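In Praise of the Speckled Countertop 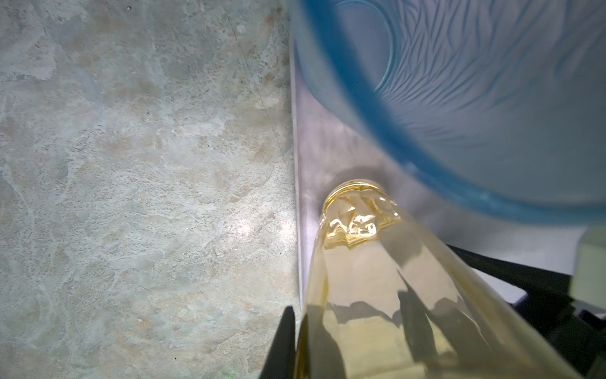

I came home from the stone yard in Stestau with dust on my shoes and a new crush. I had gone to look at plain white slabs, the kind you see in every kitchen remodel, and I spent the whole visit with my nose almost touching the patterned ones instead. Give me pale grey and beige that drift into each other like weather, a few cloudy blue-green patches, and a good scattering of dark specks on top! A surface like that gets along with everything. Put a see-through blue bowl and a lemon-colored bottle near it and they look like candy – the stone stays quiet and lets the color do the talking. It can take a thin scratch or two as well, and I'd much rather live with a counter that has a line on it than tiptoe around one that doesn't.

The yard, Itari, keeps its offcuts out back, and that was my favorite part (bring gloves). There were pieces left over from bathrooms, bars and one very long kitchen island, all leaning on wooden racks with chalk marks on them. I carried 10 samples out to the parking lot to see them in daylight, and three of them changed so much that I thought I'd picked up the wrong ones. A slab that looked flat and dull indoors had soft green in it. Another went pinkish, sadly.

So take your samples home. Leave them next to the sink for four days, look at them over breakfast and again with the lamps on, and set your everyday stuff on top: the mixing bowl, the dish soap, the mug you always use. I love clear colored plastic for this, especially blue and yellow, and it costs next to nothing. The light that comes through it puts little tinted shadows on a pale surface, and on a gray morning that can cheer up a whole corner.

Price is the part people worry about. My offcut, enough for a short run beside the stove, came to $900 with cutting and a polished edge, and the fitters from Widudum had it in before lunch. A full kitchen will run a good deal more, but a small stretch of stone next to a plain painted shelf looks great, and the join between the two is a lovely thing when the edge is straight.

Mine went in last December. There are crumbs on it right now, somewhere among the specks, and I'll find them when I wipe it down after dinner.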